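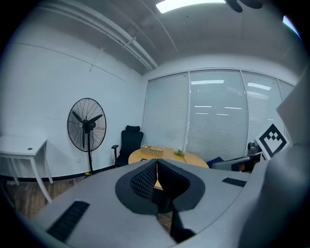

Un petit bureau au sol de bois.

Pourquoi le bois craque-t-il ?

Le bois provient du tronc des arbres. Lorsque l'arbre est vivant, son tronc contient beaucoup d'eau. Après la coupe, les planches sèchent pendant plusieurs mois, mais elles conservent toujours un peu d'humidité.

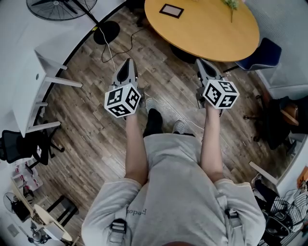
L'air d'une maison change au fil des saisons. En novembre, quand le chauffage est allumé, il devient plus sec. Le bois perd alors de l'eau et se resserre légèrement. En été, il en absorbe de nouveau et gonfle. Les spécialistes disent que le bois « travaille ».

Ces mouvements sont très petits. Ils suffisent pourtant à faire frotter deux planches l'une contre l'autre, ou une planche contre un clou. C'est ce frottement que l'on entend la nuit, lorsque la maison est silencieuse - il n'y a donc aucun fantôme sous le lit.
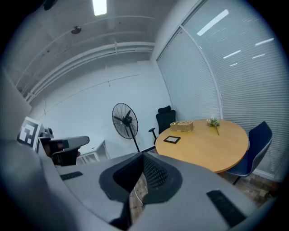

Les menuisiers connaissent bien ce phénomène. Quand ils posent un parquet, ils laissent un espace étroit le long des murs, caché par une baguette appelée plinthe. Le bois peut ainsi gonfler sans se soulever.

Le mot à retenir
Humidité : quantité d'eau présente dans l'air ou dans un matériau.

Texte : Ludivine Brunet. Relecture : Florian Arnaud.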